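Why Does a Desk Get Messy, and Where Should Everything Live?

Do you ever sit down to draw something and find there is no room for your paper? I do. My desk at home in Dindville gets so crowded that I once did a whole week of writing on top of a cereal box.

So I started thinking about it. How does a mess get made? Most of the time it's very small stuff. You use an eraser, you put it down. You use a pen, you put it down. Each thing takes up a tiny bit of desk, and by dinner all those tiny bits have joined together!

My friend Tamer Daher taught me a trick for this. He says to pretend your desk is a town. Every little thing in the town needs a house, and at the end of the day everybody goes home. Pens and markers are tall, so they need tall houses where they can stand up. Paper clips are small and slippery, so they need a house with walls all the way around – a drawer is perfect. Paper is wide and flat and likes to lie down, and a folder makes a good bed for it.

That's why I love desk organizers so much. They are like apartment buildings! One building, lots of little rooms, and hardly any ground used up. 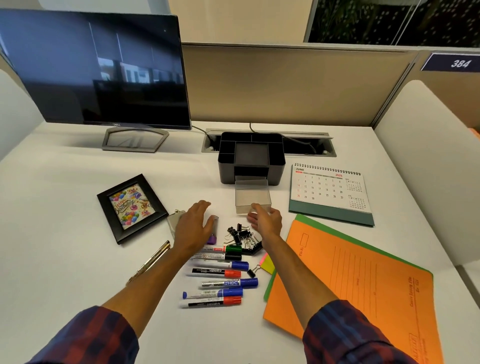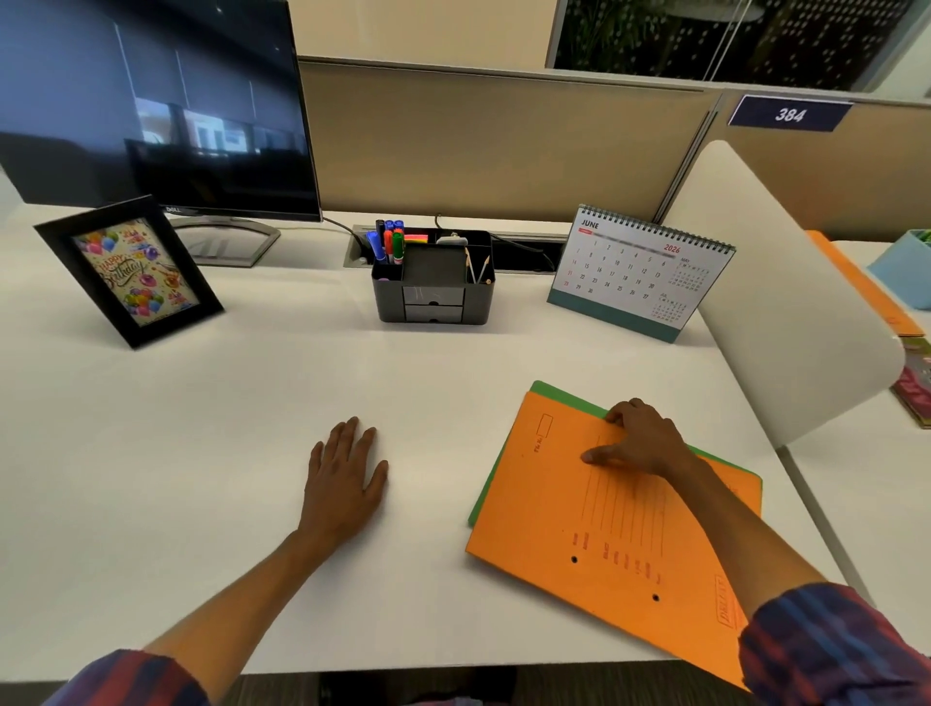 Now, folders. A folder is just a big piece of card folded in half, but it does a clever job. Say you have 101 sheets of paper in one pile and you need your spelling list. You might have to look through all 101! Put the spelling sheets in a folder of their own and you only have to look in there. Colors help too. My orange one is for school and my green one is for stories (I have a LOT of stories). I don't even need to read the label, I just grab the color.

Some things are allowed to stay out on top. I keep a calendar where I can see it, and something that makes me smile, like a birthday card in a frame. A calendar shut in a drawer can't remind you of anything, can it?

Want to try it on your own desk? Take everything off first and put it on the floor or the bed. Wipe the top with a cloth. Then pick up one thing at a time and ask, "Where do you live?" If it doesn't have a house yet, make one. An empty jam jar is great for pencils, and a matchbox with no matches in it (ask a grown-up for one) makes a tiny drawer for clips. Test your markers on scrap paper as you go – I tested mine last October and 7 of them were all dried up.

When you're done, sit down and put both hands on the bare part in front of you. That's your working space. Mine has to be big enough for a drawing pad with my elbows out, because I'm an elbows-out sort of person.

Next time I'll show you how to make drawer dividers out of an old shoebox, so start saving cardboard!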